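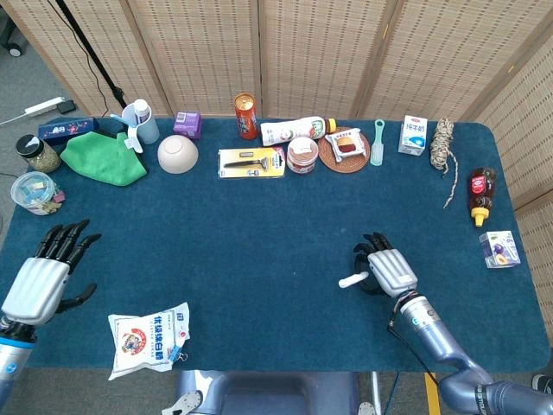

How does a robot learn to pick things up?

Most of the time it learns from examples. A person guides the robot through a job, such as picking up a comb and putting it in a box. The robot's computer saves what its cameras saw and how its arms and fingers moved. Then the person does the same job again, with the comb in a different spot. After many turns, a computer program studies all of the saved examples and looks for patterns in them.

What is an example?

The word "example" can mean a lot of things, so it helps to say what it means in this work. One example is one try at one job, from start to finish. It usually lasts less than a minute. People who do this work also call it a demonstration, or a demo for short.

A demo has three kinds of information in it.

Pictures. A camera takes many pictures every second. Played one after another, they make a video of the job.

Positions. Each joint in the robot's arm has a sensor that tells how far the joint is bent. Your elbow is a joint, and so is every knuckle in your fingers. A robot hand has joints too, and the computer writes down all of their angles again and again while the hand moves.

Words. Someone types a short sentence that says what the job was. It might be "Pick up the green cloth" or "Put the cup next to the bowl." The sentence is called a label.

The pictures and the positions have to match in time. If the video says the fingers are closed but the numbers say they are open, the program will learn the wrong thing. That is why the computer puts a time on every picture and every number.

Who moves the robot?

When the robot is new to a job, it can't do the job alone. A person has to do the steering. This is called teleoperation. "Tele" comes from a Greek word that means "far off." It's the same "tele" as in telephone and television.

There are a few ways to steer. Some people wear gloves with sensors in them. When they bend a finger, the robot bends a finger. Some hold a controller in each hand, like the ones that come with a video game. Others move a small copy of the robot's arm, and the big arm follows along.

Steering takes practice. Your own fingers can feel whether a cup is slipping. A person steering a robot may not be able to feel that at all and has to watch closely instead. New operators drop a lot of things in their first week.

Korkor Bonsu has been an operator on the Sasley project for two years. We asked her what a day of work is like.

"I do one job over and over, then I take a break, then I do a different job," she said. "Soft things are the slowest for me. A cloth never lands the same way twice. I like cartons. They have flat sides and they stay where you put them."

She also told us that her shoulders get tired before her hands do.

Why use things from home?

Look at what's on the table. There is a honey bottle, a comb, a milk carton, a bundle of twine and a bag of sugar. You may have things like these in your own kitchen or bathroom. If people want a robot to help in a home one day, the robot needs practice with the kinds of things a home has in it.

The things are also different from one another in ways that matter to a hand.

The comb is thin and lies close to the table, so fingers have to reach low to get hold of it.

The bottle with the orange cap is lying on its side. A round bottle on its side can roll if a finger bumps it.

The green cloth is crumpled. It has no handle and no fixed shape.

The glass jar is hard. Glass can break if it is dropped, and it can be slippery.

The razor is in a package with clear plastic on it. Clear things are hard for cameras. Light goes through the plastic and also bounces off it, so a program can have trouble telling where the edge is.

The bowl is upside down. A person knows right away that it's still a bowl. A program has to see bowls turned in many directions before it can treat them all as bowls.

How many examples does it take?

That depends on the job. For one simple job with one object, the Sasley team starts with 200 demos. They train the program, test it, and see how it does. If it fails too often, they record more.

For its set of table jobs, the team recorded 2,512 demos in October. Not all of them could be used. A person checked each one and kept 2,465. You can subtract to find out how many were taken out. The answer is 47.

Why would a demo be taken out? Sometimes a camera stops working in the middle. Sometimes the label is wrong, and it says "cup" when the job was about a bowl. Once in a while the operator forgets which job comes next and does another one.

Mistakes are a different matter. Suppose the operator drops the comb, picks it up again and finishes the job. The team often keeps that demo. The program can learn from it what to do after a drop. A demo like that gets an extra label, "recovery," so that everyone can find it later.

Why move everything around?

Imagine that you learned to catch a ball, but the ball always came from the same place at the same speed. You would get very good at that one catch. Then someone throws the ball from the other side, and you miss it.

Learning programs have the same trouble. If the milk carton is always in the back row, the program might learn "reach to the back row" and never learn anything about milk cartons. Then, when the carton is in front, the hand goes to the wrong place.

So between demos, people change things. They slide objects to new spots. They turn them, stand them up or lay them down. They swap the order. On some days they change the tablecloth or the lights. On the Sasley project, a list on a computer screen tells the helper where each object goes next. People are not very good at choosing places by chance. They tend to put things back where they were before.

What happens after the recording?

The demos go to a group of fast computers at a place called Mestside. There, the learning program looks at one moment from a demo and makes a guess about how the robot's hand should move next. Then it checks its guess against what the operator did. If the guess was far off, the program changes some numbers inside itself. If the guess was close, it changes them only a little.

It does this millions of times. The work is called training, and for the table jobs it takes about two days. The robot doesn't need to move while this goes on, so the operators can use it to record more demos.

When training is over, the program goes onto the robot for a test. This time no person steers. Someone stands close by with a stop button, and the robot tries the job. The team writes down each try and marks it as done or not done. They also use objects that were never in the demos, such as a comb in another color or a taller jar. These are the tests that the team cares about most.

Does the robot understand what it is doing?

Not in the way you do. You know that sugar is sweet and that milk goes bad if you leave it out. The program has only pictures, positions and labels. It can learn which movements go with which pictures and words. It doesn't know what honey tastes like, and it doesn't wonder who the honey is for.

Words to know

Demonstration: one recorded try at a job, with a person steering.

Joint: a place where an arm or a finger bends or turns.

Label: words that say what is happening in an example.

Operator: the person who steers the robot.

Sensor: a part that measures something, such as an angle or how hard something is being pressed.

Teleoperation: steering a machine from a distance.

Training: the time when a program studies its examples.

Try it yourself

You need a partner, a table, six small things that can't break, and a scarf.

Put the things on the table. Tie the scarf loosely over your partner's eyes. Your partner is the robot, and you are the operator. Choose one object, but don't say its name. Use only words such as "left," "right," "forward," "down," "open" and "close" until your partner has picked it up.

Write down every word you used, in order. That list is your example.

Now put the object in a new place and have your partner follow the same list. See where the hand ends up. Then make new lists for four other places, and compare them. Which words are the same in all of the lists? Which ones change when the object moves?

Trade places and do it again with a different object.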